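ok so I went to the Niltura open day this afternoon and I have a LOT of thoughts, thread time

First thing, I almost didn't go. The email said "demos and light refreshments" and the last time I trusted those words I sat through two hours of slides in a parking garage. But Lena Stępień had a spare ticket and she was driving, so off we went to Bindlow.

The building is way smaller than I pictured from their website. You come in past a bike rack, sign a tablet, get a sticker with your name on it. Mine said "Guest 15" because I'd registered late. I wore it all day with pride

They split us into groups and ours got Mekdes Seyoum, who was easily the best part of the visit. She's been there since before they had heat in the workshop and she answers every question like you asked the smartest thing she's heard all week (I did not)

Demo one was the sorting arm. Bins of mixed parts, one arm, off it goes. It was fast! It also dropped a part on the floor and a kid behind me yelled "BUTTERFINGERS" and the whole group lost it, Mekdes included

I asked how often it drops stuff and she said on a bad morning she stops looking. Then she gave me the real answer, which involved the rubber on the fingers wearing smooth and somebody having to swap it out. I like a company that will tell you that in front of visitors

Demo two was Mustaren, the little cart that follows you down the hall carrying your things. It carried my coat. It followed Lena instead of me for an entire lap. I've never felt so rejected by furniture

Lunch break. Light refreshments = actual sandwiches, plus a poppy seed cake from Borkowska that I went back for twice. If you're reading this, whoever ordered the cake, thank you

Then the part I'd come for, the household stuff. This is where people hold the grippers in their own hands and do chores with them, and the recordings are what the robots learn from. So before any robot picks up a plate, a person has picked up a plate, over and over and over

Dirk Strobel runs that side and he told us one simple table task can take 500 tries before they're happy with it. Five hundred! For a table! I don't think I've cleared a table 500 times in my life and my mother would back me up on that

Plates are apparently a pain. I figured glasses would be the hard thing, but Dirk said a big plate is wide and heavy on the far side, so if you only pinch it at the rim it wants to swing. That's why they teach it with a gripper in each hand, so the second one can come in and steady things

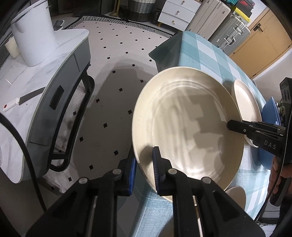

And I got to try it!! You squeeze, the fingers close, and your brain says "great, I have hands" and then you go to turn your wrist and nope, you have tongs. Big fancy tongs. I got one plate up and set it back down and felt like I'd landed an airplane

Lena was annoyingly good at it. She did the whole table in nearly 60 seconds while I was still negotiating with my second plate. She says it's from years of pulling things out of the dryer vent with barbecue tools and I have no follow-up questions

Someone asked Dirk when we can buy one that does the dishes and he just laughed for a while. Then he said he'd settle for one that can set a plate down quietly. Fair, I can't do that either

Anyway my forearms are sore, I have a free tote bag, and they're doing another one in November. Sign-up is on the Niltura site and the groups are small, so don't wait till the last minute like me

oh and if anybody from the 2 o'clock group ended up with a gray umbrella, that's Lena's, she'd like it back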